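The Button Cell

1. Evening

Pilar Gaete had the Berenbridge cell to herself after six. The real one was locked up downstairs. She had the model on her screen, and the model was where the heights had gone wrong.

Sebastián Pereyra had set it up in February, before Jorneck moved him to Lagos. His notes ran to 3 pages. Press height at the button, 1220. Clearance by the lever, see drawing. There was no drawing.

She brought the arm in and stopped it.
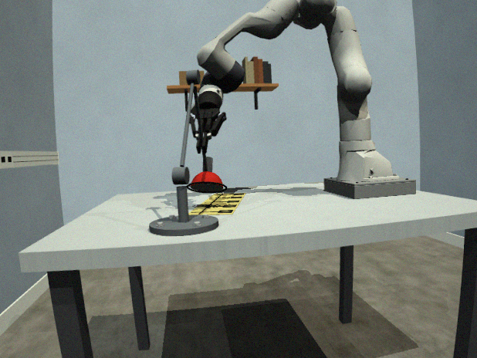

The fingers over the red button, lever stand to the left.

She read the value, wrote 1261 on the back of an envelope and rang him.

'That's too high,' he said. He was eating something. 'Did you change the wrist offset?'

'I haven't touched it.'

'Then Toson did. They serviced the gripper in the spring.'

She looked in the service file. Toson had fitted longer fingers and signed for them - one line, no measurement. Sebastián was quiet while she read it to him.

'You could have come back and told me about the lever,' she said.

'You could have asked.'

She put the phone on the desk with the speaker on and changed the view, so that she could look along the yellow sheet towards the button.

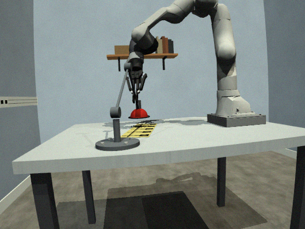

2. Night

By ten they had a new offset and a proper note of who had worked it out. She put both names on it, his first. Then she asked what the clearance by the lever was supposed to be.

'I guessed it,' he said.

She typed that in as well and saved the file. He asked if it was raining there. She went to the window to see.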